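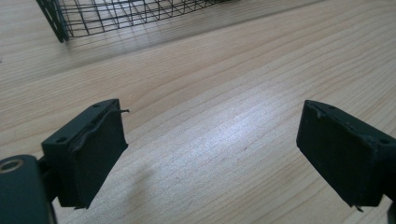
The manager of the Dernbridge shared workroom has strong feelings about tables. She asked me to leave her name out, on the grounds that people already blame her for enough, and then talked for most of an hour about wood grain.

"People think a table is for putting things on," she said. "Well, fine. But then they go home and the things stay."

She took over the room in November, when the long table had a toaster at one end and a box of cables at the other. The toaster belonged to a firm called Foley, on the second floor, and took three emails to dislodge. The cables are still being discussed. The room has 28 members on its books and one large table, and most of her job is what happens where those two facts meet.

I asked what the rules were. She said there had been a sheet of them, laminated, and that it had become one more thing on the table. Now there is one rule, delivered in person: what you bring in the morning leaves with you at night. Anything left behind goes into the lost property cupboard, known to everyone as Skumia, after the name on the crate that used to do the same job.

"You'd be amazed what comes back from Skumia," she said. "You'd be more amazed what doesn't. I've got a single hiking boot in there."
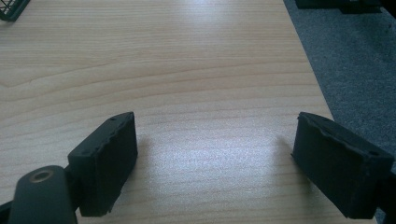
Choosing a table took her longer than choosing an apartment, she told me, and cost $825, a figure she defended before I had said anything about it. She wanted something pale, so that a coffee ring would have nowhere to hide. Her one regret is the shine. When the light hits it, a whitish patch spreads across the middle and washes the grain out, and anyone reading from paper ends up shuffling sideways along the edge like a crab. She has considered blinds. She has also considered telling people to shuffle. The gray carpet she inherited, and she has no complaints about it beyond the color, the texture and the way it holds on to crumbs.

Crumbs brought us to drinks. Mugs were allowed for a while. Then one of them went over during somebody's tax return, and after that she announced that anything liquid had to come in with a lid on it.

"I expected a revolt," she said. "What I got was shopping. Everyone went out and bought a cup with more parts than my car."

She is not above this herself. She can talk about straws and stoppers at a length I would not have thought possible, and she thinks a lid should be taken apart every night and washed with a small brush. She does this. She suspects she is alone in it.

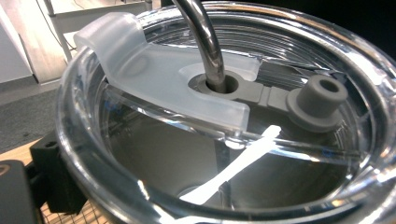 One longtime member told me later that the lid rule was the best thing to happen to the room, and that it should be extended to soup. Asked whether the table really was any tidier these days, the same member thought it over and said it was tidier when the manager was standing next to it.

She took that well when I passed it on. "I'm a big part of the system," she said.

There are plans for a second room at Grokcombe, with a second table. She has already been sent a catalog and has turned down four on the basis of their photographs, one for having a drawer.

"A drawer," she said. "In a shared room. I'd have to empty it every night until I retired."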